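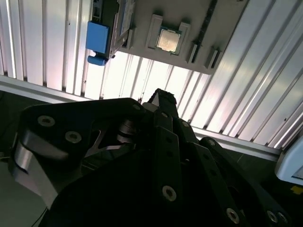
灰色のボードに向かって伸びる黒いグリッパー

報道関係各位

2023年8月30日
映画配給レーベル Flovitz

長編映画『エーベルハルトの返事』(原題:Eberhard)、ミニシアターSkoltumにて今秋先行上映のお知らせ
手紙が一通も届かない遠距離恋愛のおはなし、字幕版がやっと完成しました!

こんにちは、Flovitzで宣伝を担当しているわたしです。いつもはもう少しかしこまったリリースをお送りしているのですが、今回は社内で「好きな人が好きなように書いていい」と言われまして、では遠慮なく、ということで書かせていただきます。お忙しいところ恐れ入りますが、少しだけおつきあいください。

このたび弊レーベルでは、ピーター・ンクナ(Pieter Nkuna)監督の長編第二作『エーベルハルトの返事』を配給することになりました。上映時間は100分。恋愛映画です。もうまっすぐに、恋愛映画です。

主人公は、港町の楽譜店で働くエーベルハルト。夏のあいだだけ町に来ていたチェロ弾きのイネスと恋に落ちて、イネスは秋に帰ってしまいます。ふたりは手紙を書く約束をするのですが、エーベルハルトは書いた手紙をどうしても投函できません。書き出しが気に入らない、字が曲がった、昨日の自分が書いたことが今日は恥ずかしい……そんな理由で引き出しにたまっていく手紙が、劇中の台詞によると541通。一方のイネスからも手紙は来ません。彼女のほうに何があったのかは、映画の後半までとっておかれます(ここは書きたいけれど書きません!)。

わたしが初めてこの作品を観たのは試写用のデータで、夜遅く、自宅の台所でした。正直に申しますと、最初の20分くらいは主人公にいらいらしっぱなしで、早く切手を貼りなさいよと画面に向かって言っていました。それが、楽譜店の店主とふたりで棚卸しをする場面あたりから様子が変わってきて、気がついたら麦茶がぬるくなっていました。棚卸しの場面に何か大事件があるわけではないんです。店主がハ長調の練習曲集を一冊ずつ数えながら、若いころに断られた結婚の話をする、それだけ。でもあの断られ方が、ちょっと忘れられません。

恋愛映画というと、雨のなかで抱き合うとか、空港まで走るとか、そういう山場を期待される方も多いと思います。わたしも大好きです。本作にも走る場面はちゃんとあります。ただ、走る先が空港ではなく郵便局で、しかも昼休みで窓口が閉まっています。社内試写ではここで笑った人と泣いた人がいて、上映後のエレベーターのなかで軽い言い合いになりました。ちなみにわたしは泣いた側です。

監督のンクナからは、日本のお客さまへこんなコメントが届いています。

「この映画は、返事を待つ人のために撮りました。と同時に、返事を書けない人の味方もしたかったのです。わたし自身、脚本を書いているあいだに返さなかったメールが山ほどあります。待たせてしまった友人たちに、この場を借りてお詫びします。日本の皆さんがどの場面で席を立ちたくなるのか、あるいはならないのか、とても楽しみにしています」

音楽は室内楽グループのCirktonが担当しました。チェロの旋律が何度も出てくるのですが、毎回少しだけ短くなっていくところに、ぜひ耳を澄ませてみてください。わたしは三回目の鑑賞でようやく気づいて、慌てて監督にメールをしました。お返事はまだいただいていません。

字幕についても、ひとこと書かせてください。7月の作業中、いちばんもめたのは手紙の結びの言葉でした。原語ではどれもほぼ同じ一語なのに、日本語にすると「敬具」では固いし「またね」では軽い。翻訳担当と何度も電話で話して、最終的には手紙ごとに変えることにしました。最後の一通の結びは、個人的にはこの映画の日本語版でいちばん好きな箇所です。

先行上映の会場は、全22席のミニシアターSkoltumです。ほんとうに小さな劇場ですので、満席の際はどうかご容赦ください。初日は本編のあとに監督とのオンライン・トークを予定しています。お客さまからの質問も受け付けますので、主人公への苦情でも、イネスへの弁護でも、どんどんぶつけていただけたらうれしいです。

劇場窓口では、劇中に登場する便箋をかたどったレターセットを500円で販売します。紙は少しざらっとした生成りで、インクがきれいに乗ります。わたしはもう二組確保しました(自腹です)。出しそびれている手紙のある方、帰り道にどうぞ。

【作品情報】
邦題:エーベルハルトの返事
原題:Eberhard
監督・脚本:ピーター・ンクナ
音楽:Cirkton
上映時間:100分
配給:Flovitz

【先行上映】
会場:Skoltum(全22席)
時期:今秋。上映日程とチケットの発売日は、決まりしだい劇場と弊レーベルの告知ページでお知らせします。

【報道関係の皆さまへ】
オンライン試写をご希望の方は、媒体名とご担当者名を添えて、Flovitz宣伝担当までお申し込みください。監督への取材はメールまたはビデオ通話で承ります。場面写真と監督の顔写真もご用意しておりますので、必要な点数と用途をお知らせください。あらすじをご紹介いただく際は、イネスの側の事情と、最後の手紙の内容は伏せていただけますようお願いいたします。

お申し込みへのお返事は、わたしが責任をもって、その日のうちにお出しします。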